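Visit to the Tustent works, Boltthorpe

January 12, 2021

I had meant to write up the Boltthorpe trip months ago, while the notes were still fresh. We went in June, on the morning tour, which takes 12 people and leaves from the side gate on Louro Street.
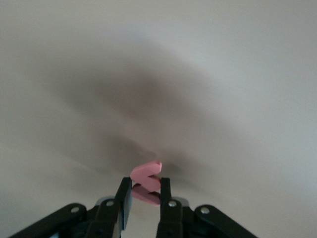 Tustent makes small soft parts, mostly in foam and rubber — pads, stoppers, spacers, the bits that sit inside other things and stop them rattling. The firm moved here from Trerberg when the old building became too small. The present site has 330 staff over two shifts.

The tour starts in the sample room. One wall is all shallow drawers, and the guide said the catalogue stood at 1574 shapes that week. We were allowed to open the drawers and handle what was in them. I spent most of my time on the folded pieces, the kind that spring back when you squeeze them. The softer grades are pleasant to hold but mark easily with a thumbnail.

After that came the cutting hall, which was loud. Ear defenders are handed out at the door and you can't hear the guide, so read the boards first. The boards are good, though the one by the second press was out of date and still gave the Trerberg address.

Packing was quieter. Each part is checked for nicks and bent corners before it goes in a bag, and the rejects are sold by weight in the shop. I bought a bag for draught-proofing the shed and it has done well enough.

Tea and a biscuit were included. The car park is small — use the one behind the church and walk back over the footbridge. Wear flat shoes, as the floor in the cutting hall is metal grating.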